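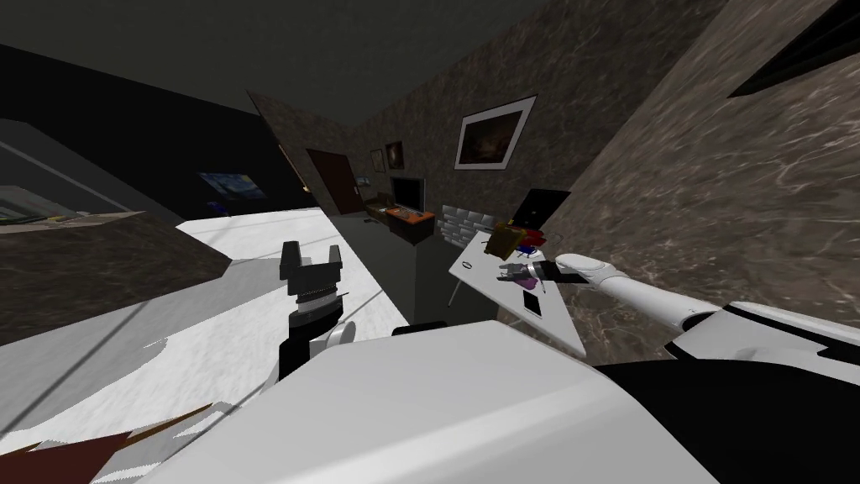 **Plismont Serviced Apartments: staff meeting on the Fida trial**

July 18, 2019, first-floor meeting room

**Chair:** Rianne Van Acker (operations)
**Present:** housekeeping day team, housekeeping evening team, maintenance, front desk, one staff representative, two people from Van Beek (supplier)
**Apologies:** linen room, payroll
**Minutes:** front desk

## 1. Minutes of the last meeting

Agreed with one correction. Under item 4 it should say that the evening team asked for the new trolleys before the trial starts, and were told this was being looked at. The previous version read as though the trolleys had been promised.

The lift notice has been put up on both landings. The key safe is still sticking and maintenance have ordered a part.

## 2. Where the trial stands

Rianne Van Acker went through the plan again for those who missed the February meeting. Plismont has 266 apartments. The Fida, a two-armed robot from Van Beek, is meant to take on one part of the turnaround between guests, the clearing of small items from tables and worktops. Beds, bathrooms, floors and kitchens stay with housekeeping.

There is no Fida in the building yet. All the work so far has been done in Tido, Van Beek's simulation program, with made-up rooms. Van Beek have run 3620 clearing attempts in Tido since the contract was signed. They handed round printed stills and these are kept with the minutes.

The day team asked why the rooms in the stills look nothing like ours. We do not have marble walls in any block. Van Beek said the rooms are deliberately mixed, so that the robot does not learn one layout only. Rooms built from our own floor plans come next. Maintenance will send the plans for blocks A and C. Block B was altered after the leak and the drawings for it are out of date.

The evening team asked how much the robot can see. Van Beek said that each wrist has its own view, and that what the wrist sees depends on where the hand is pointing. If the hand points at bare wall, there is nothing there to pick up and the arm has to be moved to a better place before it can do anything useful.
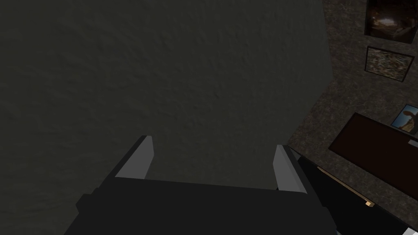

A good part of the programming time goes on this searching. Van Beek said a person glances round a room once and knows where the mess is, and the Fida has to be taught to look. The day team said that new starters have to be taught it as well, and that whoever sets the Fida's order of work should first watch a turnaround done by someone experienced. Van Beek would like to do this. Two half-day visits were agreed, with the day team choosing the apartments.

## 3. Guest belongings

This took up most of the meeting.

Front desk log every item left behind. Phones and chargers cause the most phone calls afterwards. At present the housekeeper who finds a phone bags it, writes the apartment number on the bag and brings it down at the end of the round. Front desk wanted to know who is answerable if a phone is moved, dropped or put in the wrong bag by the robot.

Van Beek said phones are included in the Tido rooms for this reason, both on small tables and next to other things. The rule they propose is that the Fida leaves any phone where it is and flags the apartment, and a member of staff collects it.

The staff representative said the rule should cover more than phones. Glasses, medicines, keys, jewellery, papers and anything a child might have made were all mentioned. Van Beek can make a list of item types the robot will not touch, but the list has to come from us.

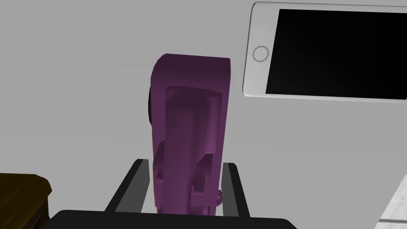
*Tido, wrist view: purple arm link between the open fingers, with a phone lying on the same surface.*

Maintenance asked how close the fingers would come to a phone when picking up something beside it. Van Beek will set a clear distance and asked for a figure. Nobody at the meeting wanted to give one on the spot. Front desk suggested that if a phone is on the table the whole table is left alone. Housekeeping did not like this, as on most changeovers where a phone is left it is on the same table as the cups and leaflets, and they would be clearing those by hand anyway.

No decision. To be tried both ways in Tido and brought back with results.

**Agreed:** a housekeeper signs for each apartment, as now. The Fida does not sign anything off. If an item is damaged during the trial it goes through the company's insurance and is not raised with the member of staff on duty.

The staff representative asked for that last sentence to be in the minutes word for word and it has been.

## 4. Hours, jobs and pay

Rianne Van Acker read out the following from the management team: no contract will be reduced in hours during the trial, and no one will be moved between day and evening without being asked.

The evening team asked what happens after the trial. She said she could not give an answer beyond the trial period and would not guess. The trial runs for 60 working days. The results will come to this meeting before any decision is made on buying.

There was some discussion about what the time saved would be used for. The estimate in the plan is 115 minutes a day across the whole building. The day team think this is too high, because somebody has to take the robot from door to door, wait for it to start and check the room afterwards. They asked for those minutes to be recorded too. Agreed.

If any time is left over, housekeeping would like it put towards the deep clean list, which has been behind since the winter. They do not want it turned into extra apartments per shift. Rianne Van Acker supports this and will put it to management in writing.

The role of "Fida attendant" was raised. This would be an existing member of staff for each shift, with one day's training. Points made:

- It should carry an allowance. The keyholder role does, and this is at least as much responsibility.
- It should rotate, so that it does not land on whoever is thought to be good with computers.
- Training must be in paid hours and must include the evening team, who missed the last two training days because of when they were held.
- Anyone may say no to the role without giving a reason.

Payroll were not at the meeting, so the allowance could not be settled. The other three points were accepted.

## 5. Safety

The stop button is on the body of the robot. Maintenance want a second one that the attendant can carry. Van Beek can supply this and will send the price.

The Fida will not run while a guest is in the apartment, or while a member of staff is working in the same room. Housekeeping can be in the bathroom or bedroom with the door shut. The evening team asked about studios, where there is only the one room. Studios are out of the trial for now.

Maintenance also asked what the fingers do when the hand misses or finds nothing. Van Beek said they stay open and the arm goes back to its starting position. It will try again twice and then flag the apartment. They were asked to show this happening with the real machine on the training day, before it goes near a guest apartment.

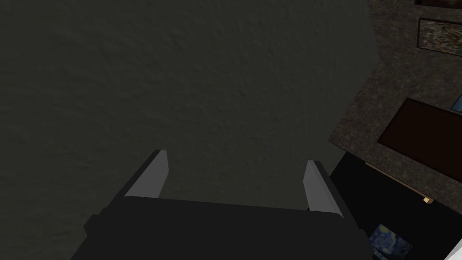 ## 6. Any other business

The vacuum cleaner on the third floor has been labelled as faulty for two weeks. Maintenance will collect it.

Front desk asked staff to write the time on lost property bags as well as the apartment number.

The evening team asked again about the trolleys. Two have been ordered and the rest depend on the next budget. They would like a delivery date.

## 7. Actions

| Action | Who |
|---|---|
| Send floor plans, blocks A and C | Maintenance |
| Measure up block B | Maintenance |
| Draft list of items the Fida must not touch | Housekeeping, both teams, with front desk |
| Run both phone rules in Tido and report back | Van Beek |
| Price for carried stop button | Van Beek |
| Attendant allowance | Rianne Van Acker with payroll |
| Letter to management on use of saved time | Rianne Van Acker |
| Choose apartments for the two visits | Day team |
| Delivery date for trolleys | Rianne Van Acker |

Next meeting to be held once the Tido results are in. It will start later in the afternoon so the evening team can attend before their shift.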